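Rules day at the Meketti open house

I took the early train out to Virnia in February for the Meketti open house, and I came home with sore feet and nine pages of notes.

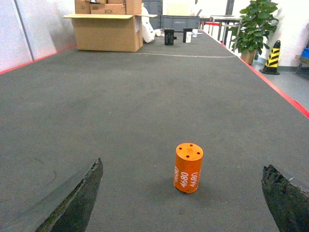
Troels Hjaltested thinks I go to these things for the wrong reasons. Anyone can watch an arm pick something up, he wrote back when I sent him my first impressions, so tell me who is allowed to stand next to it, what they have to check first, and where it's written down. Fair enough, Troels! This one is for you.

So, the paperwork. Meketti keeps its house rules for the robot area on a single sheet, printed on both sides, and every visitor gets one with the badge. I read mine twice on the train home. It has 10 rules on the front, and the back is all about what to do when something goes wrong, which I liked a lot, as most places I've been to hide that part in a binder.

Our guide was Lucrezia Barbieri, who talks fast and walks faster. She started with the floor. The work area has to have an edge you can see without looking for it, and the platform she took us to had red strips along its sides over gray carpet. The rule on the sheet reads "feet outside the red when the arm is live," and she made us all say it back to her (I felt about six years old, and I haven't forgotten it).

Then came the test pieces. The one out on the carpet was a stubby orange cylinder with 4680 printed down the side in white and four little holes in the top. Battery people will know that number as a cell size. I asked if it was a real cell, and Lucrezia turned it into a lesson: the rule is that you don't go by looks. Every piece has an entry in the log, and the entry says whether it's a dummy or the real thing, what it weighs, and who signed it in. If you can't find the entry, you treat the piece as live and you don't let the gripper close on it. There are 993 entries in that log. I got to page through a few of them and the handwriting is terrible, but the boxes are all filled in.

The gripper fingers got a longer talk than I expected. They have a dark, rough surface that looks pretty chewed up close to, and a man from Bellini asked when they get swapped. I'd have guessed that you wait until something slips. No – they go by a count of closings, written on a card, and on top of that whoever starts the shift runs a thumb along both inner faces with the power locked out. A crumb of coating left on a part counts as a fault and has to be reported. The Bellini man wrote that down and so did I.

A few other things from the sheet that I want to keep:

One person holds the stop button and does nothing else. No phone, no notes, no chatting with visitors.
Speed goes up in steps, and a new grip starts at the lowest one every time, even if it's the same part as yesterday.
Anything stored on the platform gets logged in the setup notes before a run, boxes included.
If two people disagree about whether it's safe to go on, you stop. The discussion happens outside the red.

I had one grumble. The sheet says visitors get a safety talk of 8 minutes, and ours ran well over double that thanks to questions (mine, mostly), so the last group got a pretty squeezed version. Lucrezia took it well and said they've been meaning to split the talk in two. Buvmont does it that way, with half at the door and half at the machine, and having done both tours I think theirs sticks better.

Lunch was soup and a very good cheese roll. There were 155 of us signed up and one coffee machine, so bring a thermos if you go next time. The walk from the station is longer than the map makes it look, and the side entrance by the bike racks is the one you want.

Troels, I've got a spare copy of the sheet for you. The back page has a coffee ring on it, sorry.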